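A bed-making robot, built in a garage in Harkdale

3/30/19

The machine takes up one side of a single garage in Harkdale, between a chest freezer and a rack of paint tins. It has two arms on a steel upright, and the upright runs along a rail bolted to a frame the length of a double bed. Its builder, a retired lift engineer, has been at it for 14 months. The job it is meant to do is straighten a duvet.

"I wanted something with a clear finish," he says. "Either the bed is made or it isn't. My wife says that's not how beds work."

The first version was much smaller. It was a single arm bought second-hand from a college in Rirkport, and it could lift a pillowcase off a table and put it down again. He learned most of what he knows about motor drivers from that arm, mainly by burning them out. The present pair he made himself, with aluminium tube for the long sections and printed parts at the joints. The printing was done at Rosser, the shared workshop behind the old bus depot, where he pays by the month and goes most mornings.

"You book the printer on a sheet of paper by the door. An elbow takes most of a day. I've printed the left elbow six times, because I kept putting the cable hole where the cable wanted to snap."

Each arm has six motors, counting the one that closes the fingers. The fingers were the hard part. He began with flat metal jaws, which slid off cotton, then glued strips of bicycle inner tube to them, which held so well that they wouldn't let go. The ones fitted now are soft silicone over a sprung steel strip, cast in a mould he made from a cut-down ice cube tray. They can pick up one layer of cloth from a flat surface on most tries. Two layers at once is still common.

"With a duvet you've got the cover and you've got the filling, and they don't move together. You pull the cover and the filling stays where it was. A person feels that straight away and gives it a shake. I've got no way for the arm to feel it, other than the current going up in the motor."

He looked at doing it all by rules at first. The program found the corners of the duvet, worked out where they should be and pulled them there. It did well on a duvet that was already nearly straight. Given one that somebody had slept under, it would find a fold, take it for a corner and drag it towards the headboard — after which he usually switched off and went in for tea.

A member at Rosser suggested he record people doing the job and train the software on that. He was doubtful, partly because of the time involved and partly because his computer was eight years old. He bought a better one from a shop in Narnetgate that was closing down, and started recording in the spare room in the evenings. He set himself a target of 200 clips and reached it last week.

"It's dull work. You make the bed, you mess it up, you make it again. I'd never thought about how I did it before. I go for the middle first and sort the edges out afterwards. My daughter does it the other way, corners first, and hers are the better clips." 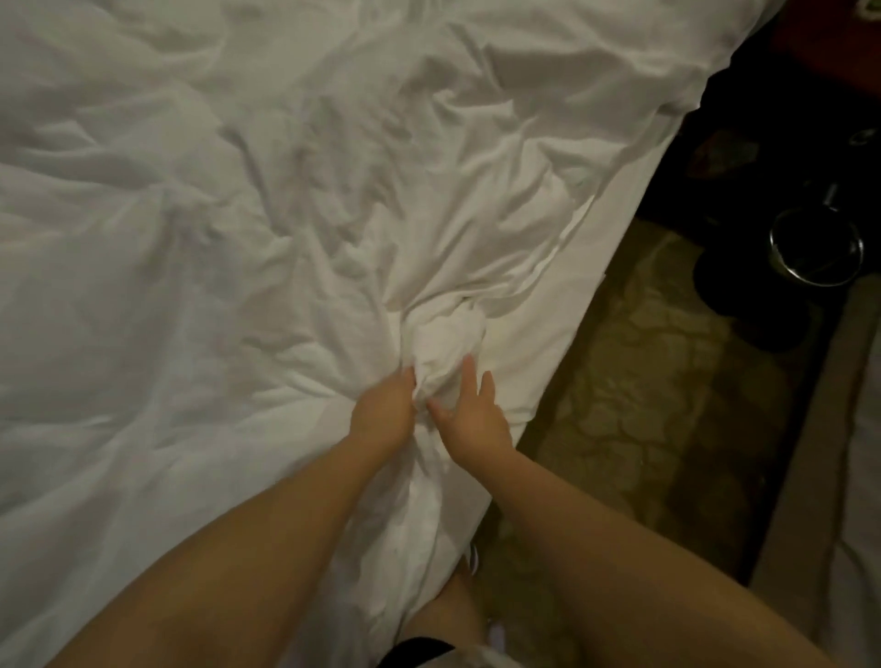
Does the machine need two arms to straighten a duvet?

For a double, he thinks it does. One arm can pull a corner across, but the far side comes with it, and something has to hold the cloth while the other end is moved. He tried a clamp on the bed frame in place of the second arm and found he was getting up to move the clamp every time.

Training takes a night on the new computer. The results so far are mixed. The arms now go to sensible places and close at sensible times, and on a good run the top third of the bed comes out flat. The bottom end is poor. He puts that down to the rail, which is a little short, so the arms are at full stretch by the time they get there.

There is also the matter of safety. The arms are slow and not very strong, but he has fitted a large red stop button at each end of the rail and he doesn't run the machine with anybody else in the garage. The whole thing works from a 24-volt supply with a fuse he can reach from the door.

Asked what it has cost, he fetches a notebook with every purchase written in pencil. He has not added it up and doesn't plan to. The dearest single item was the rail. The cheapest was a bag of 32 springs, of which he has used four.

The next job is to lengthen the rail, and he hopes to have that done by the end of April. After that he wants to try a fitted sheet, although the people at Rosser have told him to leave it alone.

"They're probably right," he says. "I've bought the sheet, though."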